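La lettre de Viltari
Numéro de février

Courses en vrac : ce qui change à l'épicerie coopérative

L'espace vrac de Viltari a été réorganisé pendant les congés d'hiver. Les silos à céréales et à légumineuses occupent désormais le mur du fond, les huiles et les vinaigres sont passés près de la caisse, et les fruits et légumes ont été regroupés à l'entrée, côté rue de Purnville. Les habitués auront besoin d'une ou deux visites pour retrouver leurs repères. Un plan est affiché à côté des balances.

La réorganisation répond à une demande ancienne. L'enquête de l'automne, à laquelle 1 000 adhérents ont répondu, plaçait l'attente aux balances en tête des reproches, devant les ruptures de stock et les horaires du soir. Deux balances ont été ajoutées. La pesée des fruits se fait maintenant séparément de celle des produits secs, et la file devrait s'en trouver raccourcie entre 17 h et 19 h.

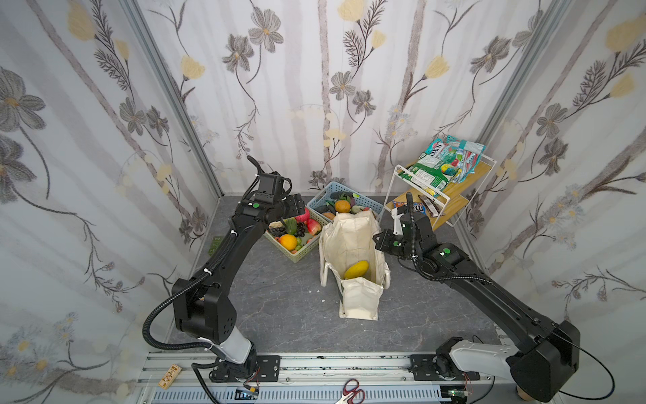 Côté approvisionnement, les pommes et les poires viennent toujours du verger de Plolota, jusqu'à épuisement des stocks en chambre froide. Les agrumes arrivent une fois par semaine. Les quantités ont été revues à la baisse sur les clémentines, dont une partie finissait en compote ou au compost, et à la hausse sur les citrons, qui manquaient régulièrement. Pour les bananes, le fournisseur change à la fin du mois. Le prix au kilo reste le même jusqu'au printemps.

Les contenants personnels sont acceptés à tous les rayons. Il faut les peser vides avant de les remplir et coller l'étiquette de tare sur le couvercle ou sur le côté, jamais sur le fond, où le lecteur de la caisse ne la trouve pas. Les bocaux doivent être propres et secs. Un bocal humide fait coller la farine et le sucre en quelques jours, et nous recevons chaque hiver des réclamations pour des produits qui étaient en bon état au moment de l'achat.

Les sachets en papier kraft restent disponibles, mais ils sont facturés 7 centimes pièce. L'an dernier, l'épicerie en a distribué 2 340 pour les seules légumineuses. Les sacs en tissu fin conviennent mieux pour les lentilles et les haricots ; la semoule et les graines de sésame passent à travers certaines mailles, mieux vaut prendre une boîte.

Pour le transport, un cabas doublé se nettoie avec une éponge humide et un peu de savon. Le laisser ouvert jusqu'au lendemain avant de le ranger. Les cabas en toile sans doublure passent en machine à 60 degrés si l'étiquette le permet, sans adoucissant. On range les bocaux au fond, puis les sachets, et les fruits fragiles par-dessus.

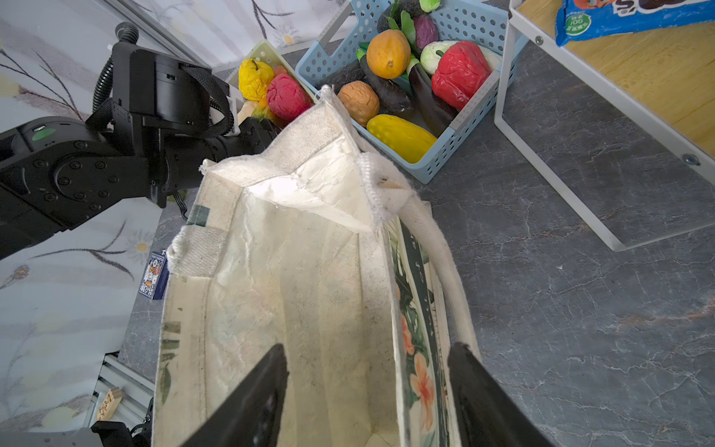
VIE PRATIQUE

Consigne. Les bouteilles de jus Gashaw sont reprises à l'accueil, rincées et sans bouchon. Le montant est déduit du ticket ou versé sur le compte adhérent. Les bouteilles d'autres marques ne sont pas reprises pour l'instant.

Horaires. L'épicerie ouvre à 9 h et ferme à 19 h 30. Les silos ne sont plus remplis après 18 h, afin de laisser le passage libre. Si un produit manque en soirée, il peut être mis de côté pour le lendemain sur simple demande à la caisse.

Commandes groupées. Les bons pour la farine en sacs de 5 kg et l'huile en bidon sont à déposer avant la fin du mois dans la boîte de l'entrée. Merci d'indiquer le numéro d'adhérent lisiblement. Les commandes sans numéro ne peuvent pas être préparées. Le retrait se fait à l'arrière du magasin, par la cour.

Troc de bocaux. L'étagère à côté de l'escalier accueille à nouveau les bocaux en verre avec leur couvercle. Chacun peut en déposer et en prendre. Les pots ébréchés et les couvercles rouillés sont à porter au conteneur de la place.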